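Laundry tips from the Grirley open day

The Grirley workshop opened its doors in August 2018 and I spent an afternoon at the folding table. Two arms, one pile of clothes, 12 pieces in the basket when I got there. Revathi Gounder was running the demonstration and answered questions between shirts. I wrote down what would be useful at home.

Fold on something smooth and hard. A bedspread drags at the fabric.

Pull out one piece at a time and leave the rest heaped at the far side of the table.

Find the shoulder seams first. The arms lost most of their time hunting for a sleeve.

Wipe the surface before clean clothes go on it - grit shows up on white cotton. 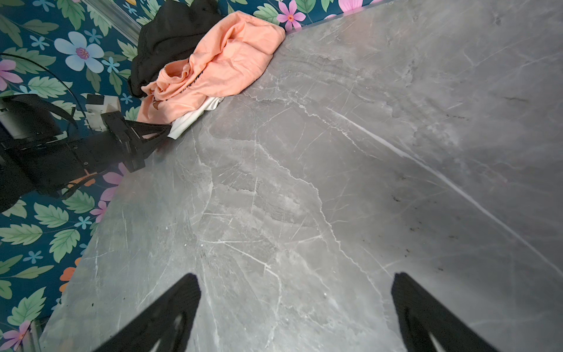
Do T-shirts before anything with buttons. Revathi gives each shirt 10 seconds flat on the table, smoothed from the collar down, before the first fold. Dark things go in their own stack so the lint stays off the white ones.

The next open day is in January.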